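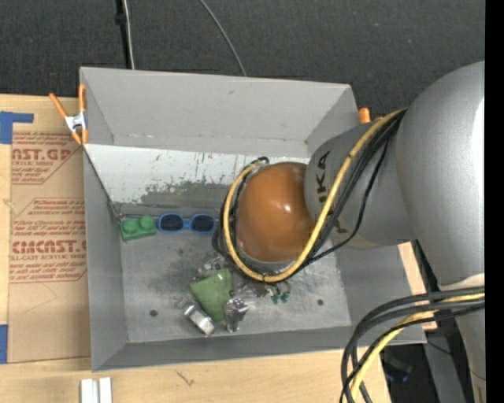
Worn paint on the inside of a steel parts bin - touch up or strip?

Posted by Clakon

The large grey bin has painted sloping walls and a slanted whitish panel on the back side. The panel is the worst of it: chipped, with dark vertical scratches and a ragged grey worn patch in the lower middle. The back wall only has scuffs and one thin scratched line near the bottom. The floor is down to a scuffed metallic grey. I checked it with a magnet and the whole bin is mild steel.

It takes machined brackets, 814 of them on a full shift, dry, no coolant. Flakes of paint are turning up in the finished parts trays. Can I spot-repair the panel, or does the whole inside have to come back to metal? There are two small round holes in the floor, one at each lower corner, and I would like to keep them open.

Abilio Bermúdez

Flakes in the product settle the matter. Spot repair leaves old edges, and the old edges are where the next flakes start.

Isolate the cell and unbolt the bin first. Do not sand in place. Grinding dust gets into cable sleeves and joint seals, and cleaning it out takes longer than removing four bolts.

Scrape the panel, then go over it with an 80 grit flap disc until no edge catches a fingernail. Degrease, wipe with a clean rag, prime within the hour. On sliding surfaces I would not repaint at all. Cut a sheet of UHMW polyethylene to the panel, 3 mm or thicker, and fix it with countersunk screws along the top only, so it can expand. We lined a Sarmiento bin that way and it was at 4000 hours in November with the original sheet.

Plug the holes with tapered silicone plugs before you prime. If they are drains, check what is under them before you refit.

peltine_75

Powder coat it. Any local shop will do it.

Vatico

Powder coat chips too if the parts have sharp corners. Ours lasted one winter. Bare steel on the floor and a liner on the slope is the cheaper colour scheme. Wipe the floor with a light oil if the shed is damp, provided your brackets get washed afterward.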